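Low water pressure in the shower, part two

The plumber's gauge read 73 psi at the hose bib on Monday, so the supply to the house is fine. Whatever is choking the upstairs shower sits between the main shutoff and the mixing valve.

I started with the cheap parts. The shower head came off and soaked in vinegar for 30 minutes. Flow at the bare arm was no better, which ruled out the head. Next I pulled the cartridge. The inlet screen on the hot side was packed with grit, and the cold side was clean. That points at the water heater, or at the old galvanized stub feeding it.

Fabrice Leblanc left a comment on part one suggesting I flush the heater before replacing any pipe. I drained 20 gallons through a hose into the yard and got a lot of white sediment in the first few.

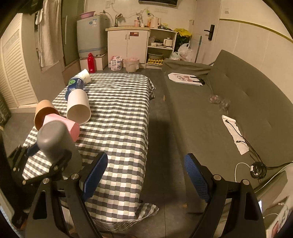 With the screen rinsed and the cartridge back in, the hot side fills a bucket nearly as fast as the cold. I still want the stub gone. The quote was 400 dollars with a dielectric union included, and I'm waiting on a date in June.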